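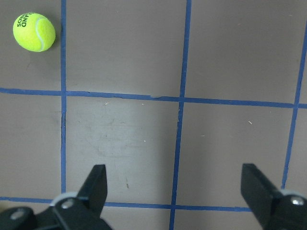

**Drying clothes with tennis balls, any good without a tumble dryer full of fluff?**

I washed my winter duvet at home and it has come out of the dryer in lumps. The dryer is a Skjelbred vented one, 11 years old, and the label on the duvet says low heat only. My sister-in-law told me to put tennis balls in with it. I have the ordinary bright yellow-green sort with printing on the felt. Will the colour or the lettering come off on a white cover? And how long should I leave it in?

Posted by pelerley_lane, August 7, 2021

---

**Ulano**

The balls are fine on low heat. I use two or three with a double duvet. New ones can shed a bit of fluff and sometimes colour, so put each one in a clean white sock and knot the end. That deals with the printing as well.

Take the duvet out every half hour, shake it hard from each corner and pull the lumps apart with your fingers. Mine took four goes.
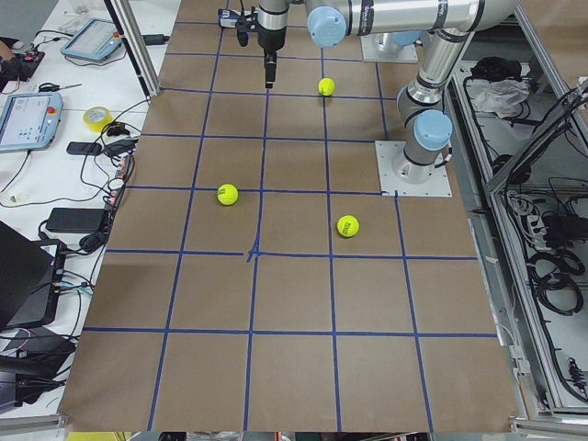
It will feel dry on the outside long before the middle is done, so hang it over a door overnight before you put the cover back on. If it still smells musty in the morning it needs another half hour.

---

**mrs_t_80**

Launderette. They have the big drums and a home dryer is too small for a double – the filling can't move.

---

**greyhill209**

Check what the filling is first. Feather and down will come back with patience. Hollow fibre that has clumped often won't, and I gave up on mine last November. I bought the Wavorine wool balls after that and they are quieter than tennis balls, but I can't say they dry anything faster. Clean the lint filter between goes too.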